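The Tray Habit

Clutter wins. It always does. Five months of writing about tidy tables for this magazine and mine is still a mess by lunch — keys, glue, receipts, a mug.

So in April I tried the rule they use at Briren, the repair shop in Brivstead. One tray. Small stuff goes in it or goes home. Nothing parked at the edges. I spent $5 on mine at a yard sale, and teh thing has outlasted a set of drawers from Akgate that cost me 110. 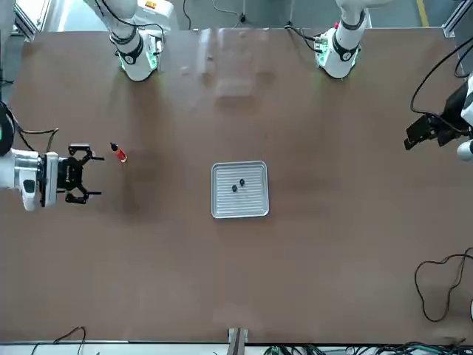
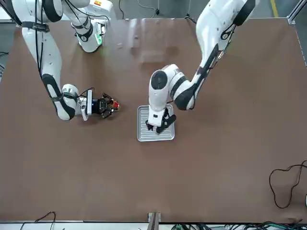
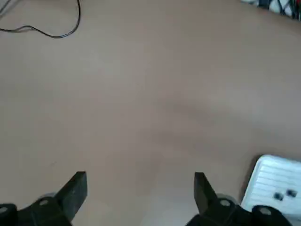
Small things are the problem, never big ones. Nobody loses a chair. A glue bottle, though, or a tube of paint, gone in a minute. Color helps. A red bottle on a brown top, like the one lying well to the left of the tray in the first picture, you spot from the door. Clear ones vanish. Buy red if you get the choice.

Get a tray with a rim, so screws stay put. Ridges in the bottom are good too, pens don't roll as far. Metal over plastic for me, it wipes clean. Put it near the middle, not off in a corner where it turns in to a junk drawer with no lid.

Then cables. Still working on those. Clips, ties, a box with a slot — tried them all, quit most. One drawer for chargers and a strict no to spares. Next month, the shelf over the sink.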